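Trípode Vurus 153: valoración del servicio de préstamo de material fotográfico

El servicio de préstamo ha incorporado en septiembre el trípode Vurus 153, destinado a sustituir al Lumum en las prácticas de paisaje y reproducción de documentos. La presente reseña recoge el resultado de nueve salidas de campo y de su empleo continuado en estudio.

El modelo alcanza 153 centímetros con la columna recogida. Las patas se bloquean mediante cierres de palanca, firmes y de accionamiento claro incluso con guantes. En exposiciones prolongadas, con teleobjetivo y viento moderado, la estabilidad fue satisfactoria – siempre que la columna central permaneciera bajada. Extendida por completo, transmite vibraciones apreciables y no se recomienda su uso por debajo de 1/30 de segundo.

La rótula de bola, fabricada por Brorudix, ofrece un recorrido suave, si bien cede ligeramente tras el apriete. Este desplazamiento carece de importancia en paisaje, pero obliga a corregir el encuadre en macrofotografía.

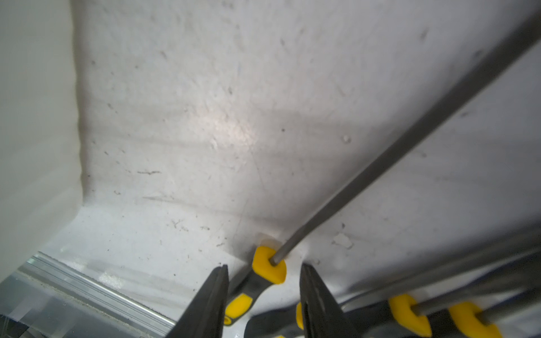
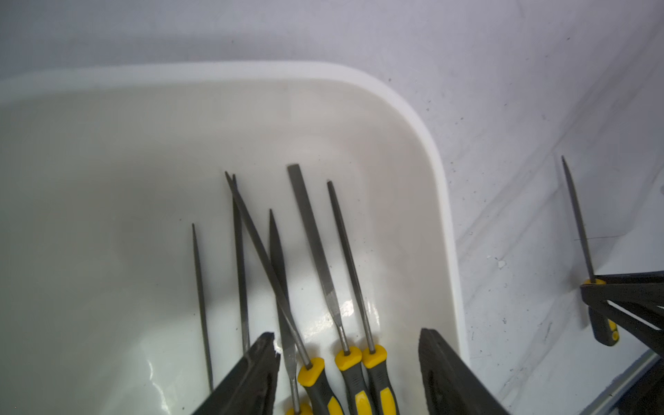 Marin Stojanovska discrepa en lo relativo a la rótula y sostiene que la cesión desaparece al ajustar la fricción antes de montar la cámara, operación que el manual menciona solo de pasada. Repetida la prueba con ese ajuste, el desplazamiento se redujo, aunque no llegó a eliminarse con objetivos pesados.

El nivel de burbuja queda oculto al montar cuerpos con empuñadura vertical. La bolsa de transporte es correcta, con 2 asas y correa regulable.

Se recomienda su adquisición para uso general. Para trabajos de reproducción, el servicio mantendrá disponible la columna Georgiev.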